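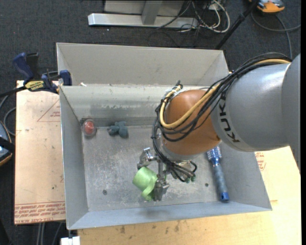 Scratches on the floor of a gray metal bin, with a lime-green mug in a metallic gripper

Forums > Shop & Home > Metal Care > Removing scuffs from bare sheet metal

Reading time: 2 min
Filed under: cleaning, steel, finishes

temville_dan
I picked up a used utility sink for the laundry room in September. The bottom has years of fine scratches and cloudy patches. Dish soap did nothing. I tried a green scrub pad in one corner and now that corner is duller than the rest. Is it worth sanding, or do I live with it?

Grutholm70
Stop with the green pad. Find the direction of the grain and go with it only. I did mine with 300 grit wet paper on a block, then a gray pad and a little oil. Took two evenings.

S. Pathirana
I'd skip the sandpaper. Try a paste of baking soda first, then white vinegar on a rag for five minutes, and rinse well. Cloudy patches are often just hard water. Scratches are another matter, but in a laundry sink you'll put new ones in within a month.
- Sumaiya Pathirana, Clelberg

Grutholm70
Vinegar won't touch a scratch. He asked about scratches.

S. Pathirana
He asked about both.

temville_dan
Both, yes. Vinegar took off most of the haze. The corner I scrubbed is still dull. Does the 300 leave it too coarse to match?

oldpipe
Depends on the factory finish. Test it under the faucet where it won't show. And check it's stainless before you sand anything. If a magnet sticks that doesn't settle it, some stainless is magnetic. If it's galvanized, leave it alone or you'll go through the zinc and it will rust.

temville_dan
Will check the underside for a stamp tonight.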